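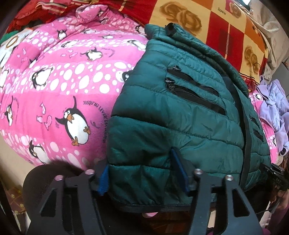 Slide 1. Quilted jacket, dark teal, on a printed comforter.

Speaker notes: Folding and storing filled textiles
Varville textile care afternoon, April. Slot starts 2:15, 40 minutes including questions.

Opening. Leave slide 1 up while people sit down. State the scope: padded jackets, comforters, bed quilts. No knitwear, no leather. Anyone who came for moth treatment wants the session after the break.

Point to the jacket first. The horizontal rows are baffles. Stitching between them keeps the fill from sliding to the hem. Every fold we make today runs parallel to those rows where possible. A fold across the rows bends each stitch line at the same point, and the thread takes the load.

Then the hardware. Two slanted zippered pockets, one above the other, black pull tabs at the left end. Long zipper down the front. Drawstring cord end at the collar. Elastic binding at the hem. Ask the room which of these marks the fabric in storage. Usual answer is the front zipper. The pull tabs are worse in my experience, being small and pressed flat under weight.

Sequence for the jacket (demonstrate on the table, do not read out):
Empty pockets, close all zippers.
Loosen the drawstring fully.
Lay face down, smooth from collar to hem.
Sleeves straight across the back, cuffs overlapping.
Fold hem to mid-back, then collar over it.
Pull tabs end up inside. Check with a flat hand.

Pause. Let two people try it. Allow 3 minutes, no more. Last year at Ukbridge this ran long and the storage bag section was dropped.

Comforter. Same slide. The pink and the penguins will get a comment, let it pass. French lettering by the largest penguin, "JUSQU'AU LEVER DU...", reads as part of the print. Technical point: a comforter pushed into a mound holds its creases at the base, where the weight sits. Prints with large light areas, such as the white dots and bellies, show yellowing along those creases sooner than dark prints do. Fold in thirds lengthwise, then roll from the closed end. Do not kneel on it to get the air out.

Next slide.

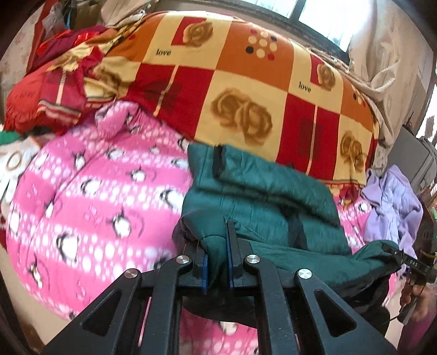
Slide 2. Jacket on the bed with the pink penguin quilt and a checkered rose quilt.

Sorting before folding. The slide has a crumpled jacket, a pink printed quilt and a checkered quilt behind it in orange, deep red and cream, with golden-brown roses. Ask what gets picked up first. Correct order is top down: jacket, pink quilt, checkered quilt. People tend to pull the large item first and drag the jacket with it, zippers and all, across the print.

Draw attention to the dark navy fabric beneath the jacket. It may be the lining or a second layer. On a real job, turn it over and find out before folding. A lining that has shifted should be settled by hanging the garment overnight.

Color transfer. Deep red beside cream in one quilt is the standard case. Test with a damp white cloth on a corner of the red, hold for one minute, look at the cloth. If there is color on it, interleave with plain cotton sheeting and keep cream squares from touching red ones. Tissue is acceptable for short storage.

Storage bags. Pass round the two Sketinov bags, cotton and vented. The vented one is stiffer and stands on a shelf. Vacuum bags: fine for transport, poor for a full season with any fill that needs to recover its height.

Figures, if asked. The Najjar intake log has 3,559 filled items to date. I pulled a sample of 100 for this talk and looked only at crease position. Do not quote it for fiber type, the labels were missing too often.

Likely questions:
Can a padded jacket stay on a hanger all summer? Yes, on a broad one, zipper closed.
Cedar blocks in the bag? Beside it, wrapped. The oil stains light cotton.
How often to refold? Once mid-season, moving each fold line a hand's width.
Is rolling better for jackets? For thin ones. Thick baffles buckle on the inside of the roll.

Handout is the single sheet with the jacket sequence on one side and the red cloth test on the other. Copies by the door. Collect both sample bags before people leave.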